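Household Textiles, Unit 7: Stains, Soil and the Work Glove

July 19, 2026
By Fotini Stefanou
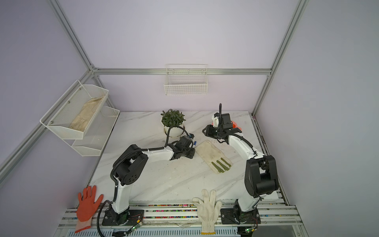
Last time we got as far as the difference between a stain and plain dirt, and half the room looked unconvinced. Fair enough. Dirt sits on the fiber. A stain has moved in and is using the address. Most of what people call ruined is the first kind, and most of what they do about it (hot water, panic, scrubbing) turns it into the second.

Work gloves make a good study piece. They collect everything, they get washed badly or never, and the owner feels no guilt either way.

Order of operations

Knock off the dry stuff outdoors. Read the label if there still is one. Treat grease before water goes anywhere near it: dish soap, fingers, ten minutes. Protein soils such as blood, milk and egg get cold water only. Heat sets them, as anyone who has met my aunt's Easter tablecloth can confirm.

Coated gloves are two materials pretending to be one. The knit will take a warm wash; many coatings stiffen or peel in a hot dryer. Hang them by the cuff and be patient.

Ink

Ask what is in the pen before you ask what is in the cupboard. Water-based ink often gives up to cold water and detergent. Permanent marker wants alcohol, dabbed from the back of the cloth with a rag underneath, and a fresh patch of rag each time. If you skip the rag you have moved the ink to your table. Hairspray was the old remedy, back when hairspray was mostly alcohol. Now it is mostly hairspray.

A short historical detour

The household book we are reading, kept by one Kyriaki Economou and begun in 1741, recommends lemon juice and sunlight for linen, and for wool "a new coat." She was right about the lemon. Pages 14 to 22 are required. The section on lye is for your amusement and must not be tried in the dorms, and yes, I am looking at the back row.

For next time

Bring one white cotton swatch and a stain you can name. "Mystery" is a fine answer in life but earns no points in lab. Dionysis Spanos has the alcohol and the key to room 210; be nice to him. Swatch reports are one page, typed, and unscented.

Last updated: July 19
3 comments | 7 shares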